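# Setting up your first block-sorting job in the Paquette simulator

*Tuesday, April 21, 2020*

I've had the Paquette arm kit from Flornville on trial since March, and the part I keep coming back to is the simulator that ships with it. You can get a whole sorting job going before you bolt anything down, so let's do that first.

You'll need the desktop app (the download took me 13 minutes on slow wifi) and a free account. The kit itself can stay in its box.

## 1. Load the tabletop room

Open **New Project** and choose **Tabletop, single arm**. You get a room, a table and the arm already mounted. Don't fuss with the walls or the lighting yet — I lost most of an evening to that and it changed nothing about how the arm moved!

## 2. Add the trays and blocks

Drag in the mat first, then the two trays, then your blocks. The trays should sit parallel to each other. Blocks can go wherever you like on the mat, and I'd turn at least one to an odd angle so the gripper has to work for it.

Switch to the overhead view and check that everything is on the mat before you go on. Mine looked like this:

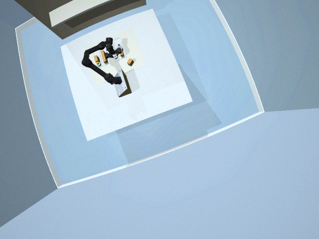
*My layout from the overhead view, with the gripper over the trays and one block off by itself on the right.*

If something has ended up out on the bare tabletop, drag it back. You can also hit **Snap to mat**, but it straightens your blocks too (annoying).

## 3. Teach the pick

Click a block, then **Teach**. Jog the arm with the arrow keys until the fingers are on either side of the block, and save the point. Do the same for the drop spot over a tray. I set my approach height to 46 millimeters, and going much lower had me clipping the tray edge.

## 4. Run it slowly

Set the speed to 8 percent and press **Run**. Yes, it's painfully slow. Watch the elbow as well as the gripper, especially on blocks that sit close in to the arm. If you see error 1035, the arm can't reach that point from where it is, so add a waypoint above the mat and try again.

Once it runs clean, bump up the speed a little at a time and save a copy under a new name.

## Is the kit worth it?

For the simulator, I'd say yes. The Dratham add-on pack gives you more grippers to try, but I'd skip it until you've finished a job or two with the stock one. My one real gripe is that undo only goes back a single step — save often!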